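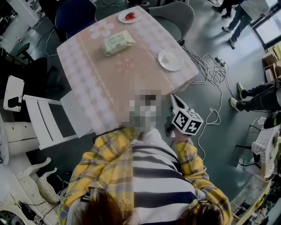

20th May

Hand-held gripper, comparing the two finger sets: Badeo (white, stiff, as supplied) against Cruzado (softer tip, our reprint from February). Same tag cube on both, same mount, Senach head camera. Task is strawberries from the small plate to the round one.

Badeo first. Tag pose steady over the middle of the table. It drops out when the wrist rolls past 74 degrees, as only one face of the cube is left square to the camera. Tried moving the cube 2 mm further back on the mount, no change. Fingers close evenly but the grip marks the fruit if the trigger is pulled to the stop.

Cruzado next. Less marking, more slip. The tips spread under load and the width reading no longer matches the real gap, so the replay on the arm closes short. Would need its own calibration table. Not doing that this week.

Logging: Totow controller set to 100 Hz. First run had gaps in the width channel, traced to the connector at the gripper end, reseated. Buffer raised to 800 samples and left there. Check that the clock offset is written to the header before each run, it was missing from the first file.

Also tried the wet wipes packet as a pick. Both sets hold it by the edge, neither holds it flat.

Staying with Badeo for now. To do: larger tags on the side faces, soft stop on the trigger, repeat the roll test with the camera tilted further down. Cruzado fingers are back in the drawer with the old mount, labelled.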